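# Changing the sleeves on the wrist-camera hands

The knit sleeves on our two Nevenach hands are a consumable, whatever the purchasing form says. They keep lint, crumbs and the occasional paper clip out of the wrist, and they do this by collecting all of it themselves. Swap them every 1,000 cycles or when Charmaine starts making remarks, whichever comes first.

You'll need:

- 2 clean black sleeves (the drawer marked "sleeves," which mostly holds cable ties)
- a 2 mm hex key
- a lint roller
- spare fingertip pads, 8 if you're an optimist about how long the box will last

## Before you touch anything

1. Send the arms to the `park_low` pose. Fingers should point at the floor.
2. Hit the stop and wait for the drives to go quiet. Ruan once skipped the waiting part and will show you the bruise.
3. Hang the tag on the stop button. Put your name on it. "Me" is a popular entry and of no use.

## Taking the old sleeve off

Loosen the clamp ring at the forearm end by 4 turns. Don't remove the screw. It is tiny, it is gray, and so is the carpet.

Roll the sleeve down toward the fingers, like a sock. If it snags, it has caught on a joint pin. Bend that finger by hand until the fabric lets go. Pulling harder works too, in the sense that you'll then be changing a finger as well.

Run the lint roller over the bare wrist, then wipe each fingertip pad with a damp cloth. A pad that has gone shiny gets replaced. Matte is what you want.

## Putting the new one on

1. Feed the fingers through one at a time, outermost first.
2. Pull the sleeve up until the hem sits just above the finger bases. A little overlap is fine. If it covers a joint cutout, you've gone too far.
3. Leave some slack at the wrist. Lakmal likes his sleeves smooth and tailored, and his sleeves split.
4. Tighten the clamp ring the same 4 turns.

## Checking the view

Release the stop, bring up the wrist camera and jog the hands slowly toward each other at `park_low`. You're looking for two things: all the opposite fingers showing below the hem, and a clear gap between them and the near hand. Folds along the top of the picture are normal. Folds creeping over the fingertips mean the hem has slipped, so stop and go back to step 2 of the previous section.

Write the cycle count in the log. Then close the drawer properly, please. It's at shin height.
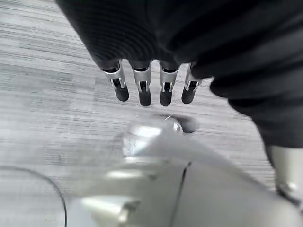
*Wrist camera view at `park_low`: fingertips below the hem, near hand in the foreground.*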